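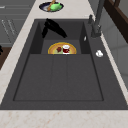
The regular monthly meeting of the members of the Brekbridge Housing Cooperative was called to order in the ground floor lounge at 7 p.m. on August 2, 1999. The president of the board was in the chair and the secretary took notes. A quorum was present. The agenda was accepted with one change, moving the roof to the top because the members from the top floor had to leave early. Old business on the common kitchen was dealt with before the agenda proper. Members agreed to stay with the layout already chosen, with the dark gray sink that has the drainboard on the near side and the pale cream marble counter running around it. One member asked if a laminate counter had been priced. It had, in the spring, and the vote then went to marble. No new motion was made.

Minutes of the July meeting

The minutes were read. Correction: under Parking, "the east gate" should read "the alley gate." Approved as corrected.

Roof

The board reported that Bermúdez Roofing has been up twice to look at the flashing above the stairwell. Their written opinion is that the membrane has some years left in it but the flashing on the north side should be replaced before winter. The leak into the top floor hallway comes from there. Two other firms were asked to bid. One did not answer and the other wanted to replace the entire roof.

A member from the top floor said the bucket in the hallway has been there since March and that she has been the one emptying it. She asked that the work be given a date. The chair said the date depends on the contract being signed, and that it could be signed this week if the members approved tonight.

Moved and seconded to accept the Bermúdez bid for the north flashing only, to be paid from the building reserve. Discussion followed on whether the south side should be done at the same time. The bid for both sides was read aloud. Several members felt the difference in price was small enough to do both. Others did not want to draw down the reserve with the hot water question still open. The motion was voted on as made and carried. The board will ask Bermúdez to hold the south side price until spring.

Hot water

The Jerent heater in the basement went out again on two mornings last month. The service company reset it both times and found nothing wrong. The board has asked for a different technician. Members in the rear units reported lukewarm water in the evenings as well, mostly on weekends. The chair asked anyone who loses hot water to write the day and hour on the sheet taped to the basement door, including short outages, as the service company has asked for a record.

A member asked if the heater is still under warranty. The secretary will look for the papers. They were not in the file cabinet when last checked and may be in the boxes moved out of the office when it was painted.

Monthly charges

The finance report was handed out. Charges are coming in on time from all but one unit, and that household has a payment plan. The water bill was higher than in the same month last year. The gas bill was lower. The board does not propose a change in monthly charges for the rest of the year and will bring a figure for next year to the fall meeting.

A member said the report should show the laundry income on its own line and not under Other. Agreed.

Laundry room

The washer nearest the window has been taking quarters without starting. Members who lost money should leave a note in the office box with the amount and unit number. The dryer vent was cleaned in July. Please empty the lint screens after every load.

Hours were discussed again. The units beside the laundry room hear the machines through the wall late at night. Moved and seconded that no load be started after 9 p.m. A member who works evenings objected and asked for 10. Amended to 9:30 p.m. on weeknights with no change on Friday and Saturday. Carried as amended. A new sign will be posted.

Parking and bicycles

The city will resurface Brollard Street this month and there will be no street parking on our side while the work is going on. The city has not given dates beyond "mid-August." Notices will go on the front door as soon as they are received. Cars left on the street will be towed at the owner's expense. The parking lot at the Brollard Street church is open to residents on weekdays by arrangement with the church office, but must be clear by Saturday evening.

There are 12 bicycles in the basement rack and several have not moved in a long time. Tags will be put on all of them. Owners should take the tag off and return it to the office box by the end of the month. Untagged spaces will be offered to the waiting list, and bicycles still wearing a tag after that will be put in storage for the winter before anything else is done with them.

Back garden

The tomato beds are doing well and the beans are finished. The hose was left running overnight once last month and flooded the path to the alley gate. Whoever uses it last should shut it off at the wall and not only at the nozzle.

A request was made for $100 for mulch and a new gate latch. Moved, seconded and carried. Two members offered to pick up the mulch. They asked for the loan of a truck, and one was offered from the floor.

The walnut tree was raised. A large limb hangs over the neighboring garage and the neighbor has written to the board. The letter was read. The board will get an opinion from a tree service and reply to the neighbor this week so that he knows the letter arrived.

House rules

The board has finished its review of the house rules. The draft was left on the lounge table for members to take home. The main changes are to the sections on sublets, pets and moving in or out on Sundays. A member asked whether the pet rule would apply to animals already in the building. It would not. Another asked for the sublet section to be made plainer, as it took her three readings to find out that a summer guest does not count as a subtenant. The board will rewrite that paragraph. Written comments are due by August 21, and the vote will be at the next meeting.

Other business

The front door closer is slamming again and needs adjusting.

Unit keys: the office is missing a spare for the middle unit on the second floor.

The fall potluck was put off until the street work is finished. A signup sheet will go up when there is a date.

A member asked that meetings start at 7:30 in the fall. Opinion was divided and no motion was made.

The next meeting will be on the first Monday in the month unless that is Labor Day, in which case it moves to the following night. The chair checked a calendar and confirmed that it is Labor Day, so the meeting will be on Tuesday.

Adjourned at 8:50 p.m.

Submitted by the secretary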